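Learning to sleep in a cold house

When we moved to Meltside in April, the woman at the rental office said the winters were "fresh." I wrote this word in my notebook, because I like to collect how people here use words. Where I grew up, fresh is for bread and fish. Now I know that it can also mean that you see your breath in the kitchen at seven in the morning.

I want to write about sleeping, because it was the most difficult thing in our first winter. Several readers asked me about it after my post on the wood stove, and I promised an answer and then I was slow with it. I am sorry for that.

The house

The house is old and stands on the north side of the hill. The bedroom is upstairs, over the part of the kitchen that has no heating. We have one stove, in the living room, and two electric heaters that came with the place. My parents' apartment had a big radiator under every window, which the building turned on in fall and turned off in spring, and you had no say in it. If you were too hot, you opened the window. I believed for most of my life that this is how heating works.

The first electricity bill taught me. We had left one heater on in the bedroom every night, on the low number, and I thought low number means low price. I will not write the amount here. My husband put the bill on the refrigerator, and it stayed there until March.

So we stopped heating the bedroom at night, and I had to learn again how to go to bed.

What I did wrong

My first idea was more blankets. I had five of them at one time, and under them I could not turn over. I woke up with pain in the hips and still with a cold nose. The weight was tiring and the warmth was not so much better than with three.

My second idea was to go to bed with many clothes, including a sweater with a high neck. This was also wrong. I was sweating at midnight, then the sweat became cold, and at four in the morning I was sitting on the edge of the bed changing my shirt in the dark. Please do not sleep in a thick sweater.

My third mistake was a hot bath directly before bed. I read in many places that it is good, and maybe for other people it is. But our bathroom is at the other end of the hall, and between the bathroom and the bed I lost everything that I had gained. Now I take the bath before dinner.

The bed from below

A neighbor asked me what was under my mattress. I did not understand the question. Under my mattress was the bed. She explained that cold comes also from below, and that I was putting all my blankets on the wrong side.

I bought a wool underblanket from Cendier, a small shop in the town which sells mostly things for horses. It goes between the mattress and the sheet. It cost 67 dollars and I thought about it for two weeks before I paid. I wish I had bought it in October. With it I took away two of the upper blankets the first night, and I slept until the alarm.

If you don't want to spend the money, an old quilt laid flat under the sheet does a good part of the same work. Make sure that it has no folds. I used one in the guest room, and my mother slept on it in January without complaining, and she complains easily.

The hot water bottle

I was against it in the beginning. For me it was an object from a hospital. Now I have two.

I fill mine when I brush my teeth, not with boiling water but with water that has rested some minutes after the kettle. I press the air out before closing it. It goes in the middle of the bed first, where the body will be, and when I get in I push it down with my feet. The cover is important. Without a cover it is too hot for the skin at the start, and you can get a burn without noticing it if you fall asleep. Change the bottle when the rubber looks dry or has small cracks.

Feet

I believe now that the whole question is feet. If mine are cold when I lie down, I can be under any blanket and my mind goes in circles for an hour. If they are warm, I remember nothing after the first page of my book.

I tried thin cotton socks, which did almost nothing. I tried hiking socks, too tight around the leg, and in the morning I had a red line. What is good for me is a soft, fluffy sock, a little too big, that I wear only in bed. The fluffy ones in funny colors, which I always thought were a gift for people you don't know very well, are my favorites. They come off by themselves in the night when I am warm enough, and I find them at the bottom of the bed when I change the sheets.

Wash them inside out, in cool water, and dry them away from the stove. I lost one pair on the stove rail.

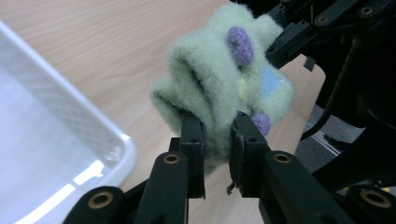 Air and damp

A cold bedroom becomes a damp bedroom very fast. Two people breathing all night is a lot of water, and in the morning it is on the window. I wipe the glass with an old towel, then I open the window wide for 17 minutes. The number has no science in it. It is how long my coffee takes, with the grinding and the washing of the pot.

I also stopped making the bed immediately after getting up. I fold everything back to the foot and let the mattress breathe until lunch. My grandmother did the same and I thought she was only lazy in the mornings.

We moved the bed away from the outside wall, only the width of a hand. Behind it there was already a gray shadow on the paint. I cleaned it, and it did not come back until now.

What I still have not solved

The nose. I have tried a scarf, and I have tried sleeping with the blanket over my face, and with both I feel that I have no air. If somebody in a cold country has an answer for the nose, please write it in the comments. In the next post I will come back to the stove, and to the wood that we bought too wet.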